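Murdo Halliday
13 Sep 2023

ok thread. people keep asking me if robots can do the dishes yet. short version — sort of, slowly, and please don't throw out your sponge

I've been reading up on this since May, when my boss at Daher asked if we could automate the break room cleanup. 23 people, one sink. you can imagine

first thing. "do the dishes" is like nine chores in a trench coat. clear table. scrape. rinse. load. dry. put away. the putting away part is where arms are getting decent

plates in a rack are a good case. thin rim, stands up, two fingers can pinch it. a pile of greasy plates in a sink is a whole other animal

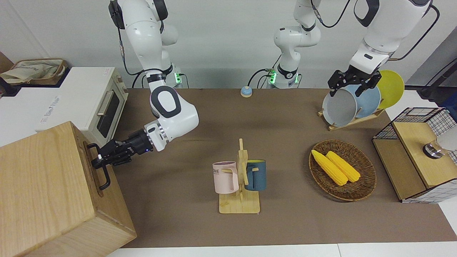

and two arms beat one, by a lot. think about how often you hold something with your left while your right does the real work. drawers, lids, jars, the bread bag. one arm robots have to cheat at all of that

mugs are harder than they look btw. you have to find the handle, then turn the thing the right way, then get it on the peg without knocking its neighbor off. my kid can't do it either

Dalal Farah (runs the packing line at our Nilludwood shop) is way less impressed than me. her test is 100 tries in a row with no one standing nearby. says anything can work once

fair. if it fails 3 in 100 that's a broken plate every few days in our break room, and someone still has to sweep up. the robot is not going to sweep up

cost too. Istix quoted us 3,000 a month for a leased setup, and that's before anyone teaches it our kitchen. Lokham never wrote back

also everything has to be where it expects. move the rack a bit and some of these systems are fine, some just sieze up. ask about that before you ask about speed
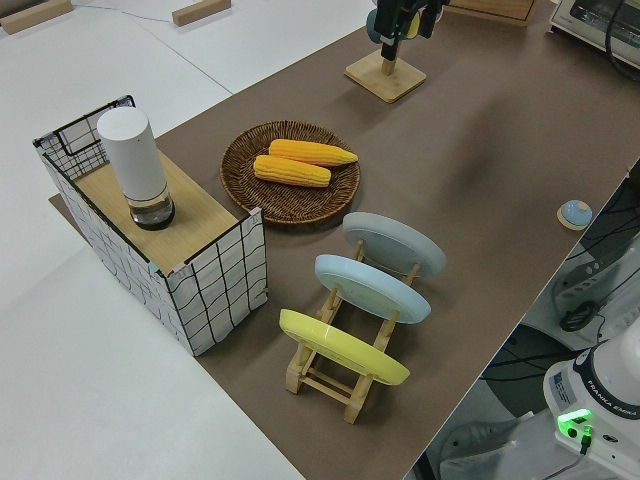
So would I put one in a home kitchen right now?

Not mine. Too slow, too much counter space, and I'd end up watching it the whole time. On a shop floor with the same few items every day I'd try it, with a person close by.

Dalal wants to start with sorting returned bins instead of dishes. boring, same shape every time, nothing breaks. prob the right call tbh

will post agian if we get a trial going. for now the sink rota is back up on the fridge and I'm on Thursdays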